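Waiver claim on a two-way contract, who pays the minor league salary?

Lihua Zou
April 23, 2024

Our keeper league (12 teams, run through Telo) copies pro hockey waiver rules. I claimed a winger from Jumham who is on a two-way deal. He had played 33 games at the top level. If I send him down, does his full salary stay on my cap or only the part above the minor league limit?

Ding
Only the part above the limit. Check your league's bylaws for the number. He also has to clear waivers again before you can assign him, unless the original team is the only one that puts in a claim. 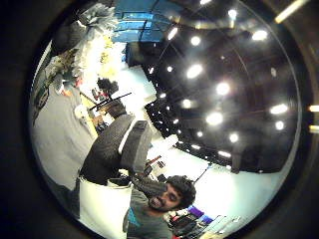 Gray T-shirt, hand up by the face

Brurkunthorpe
Ding is right on the cap. On waivers, it depends on how your league tracks exemption. Ours uses career games, and a skater over 136 needs waivers every time. At 33 he may still be exempt, depending on age at signing. Look under Roster, then Status.

Ding
Ours is by seasons, so go with whatever your settings say.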